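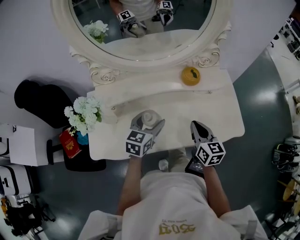
December, after supper

Well, the hand grippers are finally at the stage where I can play with them instead of just swearing at them, and I spent far too long at the vanity doing exactly that (the bench is buried, so the vanity it is!). Both marker cubes are on. The left one closed on the little white cylinder and I was so pleased I said "ha!" to the mirror.

The right one still bothers me. The jaw feels a touch stiff near the end of its travel, and Muthu Poduval thinks I overtightened the pivot, which sounds like me. He was sweet about it on the phone and told me to back it off a quarter turn and leave it alone, and I will, tomorrow.

Got 27 recordings saved before my shoulders gave up, out of the 116 I promised myself for the month. Lennox, which is what I'm calling the arm until it earns something grander, won't learn much from 27, but it's a start, and I do love a start. Must order more screws. Also water the flowers, poor things, they've been very patient with me.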